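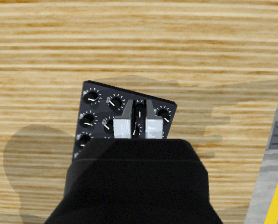

Wrist view, knob panel task, simulated cell.

Filtgate_QA
Posted 23/07/2025
Members are asked to comment on draft rule 3 of the Stedari simulation guideline. It requires that a run be voided when the gripper body hides any control on the panel.

weltora_cell
We cannot support this wording. Under it, most of our 400 runs would be voided. A second, wider view should be accepted as evidence.

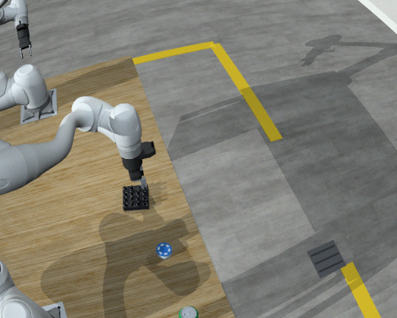

With both arms mounted on one table, the wider view also records clearance — a matter the draft leaves out.

fiadzo-ops
Disagree. At that distance no pointer position can be read. Keep the rule.

Filtgate_QA
Both positions are noted. Revised wording will be posted for comment.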